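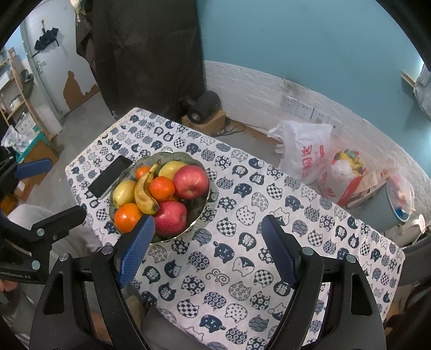
Apostolos Margaritis wants it put on record that the robot copies your bad habits first, and he has 400 takes to show for it. Hence this section.

4.2 Recording a demonstration by hand

1. Hold one gripper in each hand and wait for both status lights.

2. Press Start, then keep still for 7 seconds. Arier is finding its bearings.

3. Pick up one piece of fruit at the pace of a patient waiter. Set it down and open the jaws fully.

4. Press Stop before you scratch your nose – Arier will learn that too.

Note: Record at least 15 good takes per task. Delete the heroic saves.

CAUTION: Keep fingers out of the jaws. They close on pears and thumbs with equal interest.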